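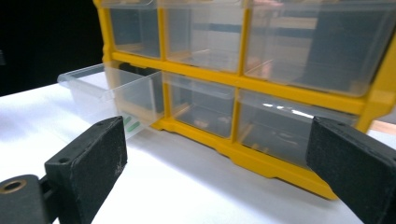 Re: [assay-users] Cimano plates, high background in column 1

From: Triin Juška
To: assay-users list

Toivo Vainio wrote:

> We moved from the Karley plates to Cimano in May and have had trouble
> with background ever since. Blanks in column 1 read two to three times
> higher than blanks in column 12. Same wash buffer, same detection
> antibody at 1:1000, same reader. I have tried two lots of plates. Has
> anyone else seen this, and is it worth going back to Karley?
>
> Toivo

Toivo,

We had the same pattern last year and it was the washer, not the plates. The Cimano wells are a little deeper than the Karley ones, so if you kept the old aspiration height the needles stop short and leave liquid behind. Ours left up to 10 µL per well on the left side, where the manifold sat slightly high. You can check by washing a spare plate, weighing it, tapping it out hard on a paper towel and weighing it again.

What we changed:

1. Lowered the aspiration height until the needles just cleared the bottom, then backed off one step.

2. Added a crosswise aspiration on the last cycle only. Doing it on every cycle made no difference for us.

3. Leveled the manifold. There are two screws under the cover, and the manual only mentions one of them.

4. Let the substrate come up to room temperature before use. Our lab sits at 26 degrees in summer and the bottle was coming straight out of the fridge.

After that the blanks were even across the plate. I have not gone back to Karley, mostly because of the lead time.

One more thing. If you are running the Skarnora conjugate, look at the lot number. Lot 1132 gave us high blanks everywhere, and we had to dilute it to twice what the sheet says. That would not explain a left-to-right difference, but it could be adding to it.

Pärn wrote a short washer macro for deep-well strips that has the crosswise step in it. I can send it if you tell me which firmware you have.

Could you post the raw ODs for the blanks from both lots? Means are hard to judge with this kind of problem.

Triin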